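Notebook, glue and finish bench
August 24, 2020

Continued the hide glue trials for the chair repairs. The three Villalba chairs are still in clamps and I do not want to touch them before Yeison has looked at the back rails. He thinks the left rail of the second one was repaired before with something modern, and I agree, the line is too white. If it is PVA, our glue will not hold on top of it and we must scrape to clean wood.

Batch A is the old pearl glue from the Turnen tin. Soaked over the night in cold water, heated slowly in the pot. It smelled stronger than I remember, but the smell was not bad, only strong. Batch B is the same glue with a little urea, for longer open time. Shahzad asked for this because he needs seven joints closed in one go on the settee frame, and with plain glue he is always too late for the last two.

Beech on beech, end of the rail planed fresh, one drop of water on the surface first. I rubbed the joints by hand and left them without clamp. A grabbed quickly, before I could correct the angle, so test piece 3 is crooked. It does not matter for breaking it but it looks ugly.

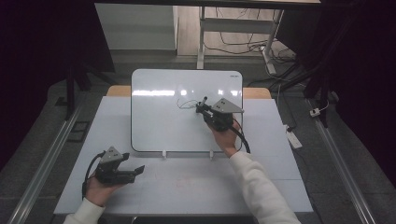
With B I had time to move the piece and wipe the squeeze-out with a warm rag. It stayed rubbery much longer. I am a bit afraid of B in damp weather. Atif says he used it on a whole dining set and had no complaints, but that house had dry air the whole winter, so I would like to see our own pieces in November before we promise anything to a customer.

Shellac: dissolved new flakes from Mikness, the blonde ones. After one night there was still a lump at the bottom of the jar. I turned the jar when I passed by, and by lunch the lump was gone. Will filter tomorrow through the old stocking, not paper – paper takes forever.

Sanding between coats: 400 is enough. I tried 900 on one corner of the sample board and could not see any difference after the wax, also Imtiaz could not, and he has better eyes than me. 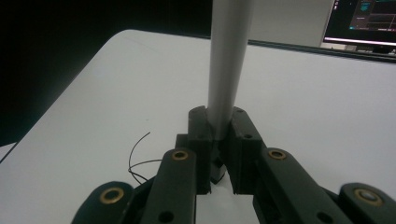
Pale grey rod, upright between the black jaws.

To do:
Break the A and B pieces after full drying, write down if the wood or the glue failed.
Ask Valtteri if the Virkeo glue pot can be repaired. The thermostat clicks but the water goes too hot, and I lost half a batch on it last week.
Scrape the second Villalba rail if Yeison says yes.
Order more urea, the small bag is enough.

Label on the B jar is falling off. Write a new one in pencil, because the ink ran.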